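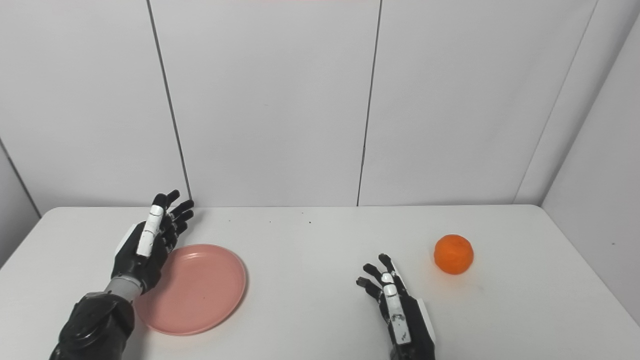

BUTVILLE, March – It's budget season again, which means I've spent my evenings with a spreadsheet and a cup of cold coffee, trying to make next year's equipment list add up. A few of you asked at the Monday meeting what we're planning for the hands, so let me lay it out!

The pair on the bench right now stays. We're putting a plate and a piece of fruit in front of them for the table-clearing work, and I'd like that to run through the summer without anyone swapping hardware halfway (we tried that at Mestbridge and lost weeks to recalibration – never again).

What we do need is spares. Fingers wear, cables wear, and last year I budgeted for neither. I've put in $4,000 for a parts kit, and I'm asking Tallari to quote it as one order so we only pay shipping once. Their lead time is 7 weeks, so if you know your group is going to want extra fingertips, please tell me now and not in June.

The bigger question is a second bench. Sitthichai has offered us a price on a matching table and wall panels, good for 40 days, and I'm tempted. Two groups share the one we have and the calendar is a mess. But a second bench without a second pair of hands is just a nice white table, and the hands are the expensive bit. My plan for now is to take the furniture this year, get the power and network run to it, and push the hands into the following budget. If you think that's backward, come argue with me – I'm at my desk most days until 4.

Small stuff: plates and cups come out of the general supplies line, so please stop buying them yourselves and then chasing me for the money. Fruit too. I'd rather get one grocery receipt a week than a pocketful of little ones.

The draft list is on the shared drive, second tab. Add your requests at the bottom and put a price next to them, even if it's a guess.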